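I signed up for the Beddoe evening class in July, mostly to get my Welsh back before visiting Dad's cousins. I had it until I was six or so and then we moved, and it went.

There are 11 of us and the tutor is Alun Phillips. The other Alun, Alun Maddocks, sits next to me and already speaks better than he lets on. We do 2 hours a night, the first on songs and the second on talking. I thought the songs would be a waste of time, but they are the part I remember on the drive home — mutations and all.

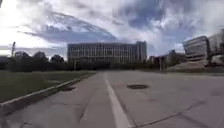
How much practice do you need between classes? I do 40 minutes most mornings with flashcards, and that has been enough to keep up.

My deck is up to 431 cards. I made them myself from the class sheets and put the plural on the back of each noun, after getting caught out with the word for children. Numbers are still slow. I can order a coffee and talk about my neighbours, but phone calls are beyond me for now.

Next term's enrolment is open and I've put my name down.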